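Bronwood manipulation software - progress report to the Birhane fund
October 6, 2020
From: Faustino Olvera

Hi Macarena,

You asked for the short version this time, so I'll try, but you know how I get. The work since August has nearly all gone into two places: the grasp planner, and the code that decides when the planner's plan has gone stale. The second one ate most of September and I'd do it the same way again.

First, the planner. When we last reported, Pindel would look at the table once, pick a target, plan the whole reach and then go. Fine if the depth data was good, pretty hopeless if it wasn't. The new version plans in short pieces and looks again between them. Each piece is 9 waypoints long, which we settled on by trying longer and shorter ones until the motion stopped stuttering. It's still slower than I'd like - the replanning call takes 70 milliseconds on the bench computer, and most of that is collision checking against things the arm was never going to get near. I have a branch that skips those, but it isn't merged yet and I don't want to promise you a number.

Clutter is where the money goes, as you'd expect. Small household things and toys lying close together, some of them see-through, some of them flat, some half on top of each other. The segmentation used to merge anything that touched, so a cup leaning on something else came out as one strange lump with a grasp point in the middle of nowhere. We now run a second pass that splits on surface direction as well as color, and the lumps are mostly gone. 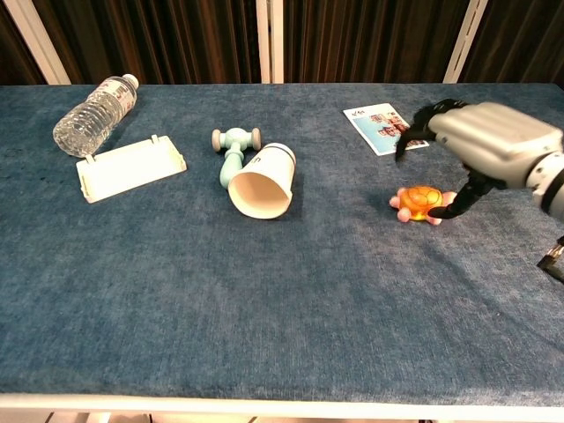 Clear plastic is still our worst case. The depth sensor more or less looks through it, and the planner then thinks there's free space where there isn't. My fix for now is a bit crude: if the color image says there's an object and the depth map says there's nothing, we mark the region as blocked and plan over it. That keeps the fingers out of trouble, but it also means we can't pick those things up on purpose. A proper fix is the next big item on my list.

Flat things are the other sore spot. Cards, lids, anything thin. Detection is good now, but the finger controller still closes as though it had a nice fat object to squeeze. I've started on a slide-and-pinch routine (it works in simulation, please don't get too excited!).

On tooling, the log viewer is finally usable. You can scrub through a run and see the camera view, the planned path and the finger commands side by side, and it opens a 30 minute session without choking. I should have built it in the spring. It has already paid for itself - we found a timestamp bug that had been shifting the finger commands by 14 milliseconds, and I had been blaming the controller for that for weeks. Sorry, controller.

What slipped: the Ukivdale integration. Their message format changed under us and I chose to wait for it to settle. I expect to pick it up once the collision branch is merged, and it doesn't change the budget.

What I need from you is a yes or no on moving the leftover travel money into compute. The form is in the shared folder with my half filled in.

Faustino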